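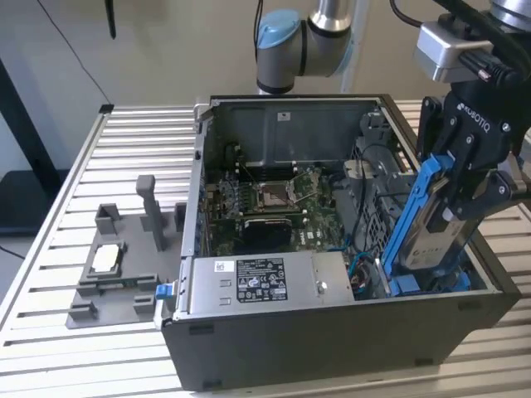
3.2 Collecting demonstrations

All demos on the Nimix cell were done by remote control. One operator (Fongchan Wannasri), two arms, PC tower on its side with the panel off. Hand guiding was tried first in February and dropped, the wrist readings were too noisy near the drive cage. 529 demos recorded, 63 thrown out, mostly for lost tracking on the leader arm. 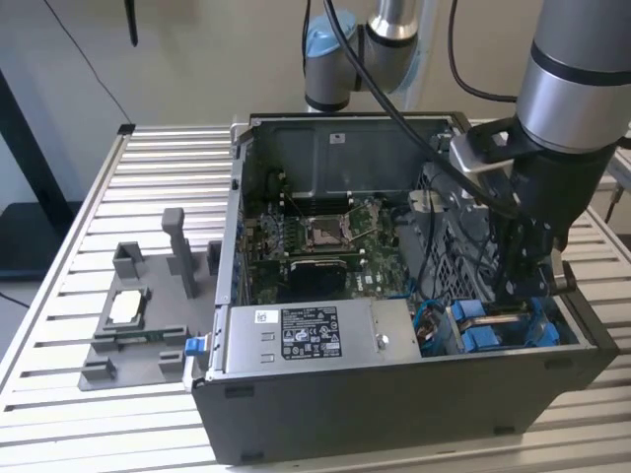 Operator works from the camera feeds only. No line of sight to the bay. Pauses longer than 4 seconds are trimmed before training, otherwise the policy learns to hover. Labels for grasp and release were added by hand in the Kamolrat tool, wich took longer than the demos themselves.
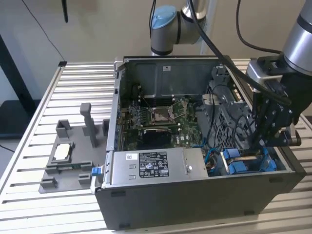 Fig. 3. Drive-bay task, fixed camera. Blue drive carriers at right of the case, parts fixture at left.

Each session was capped at 12 demos. Operator fatigue shows up as as jerky approach paths, see 4.1.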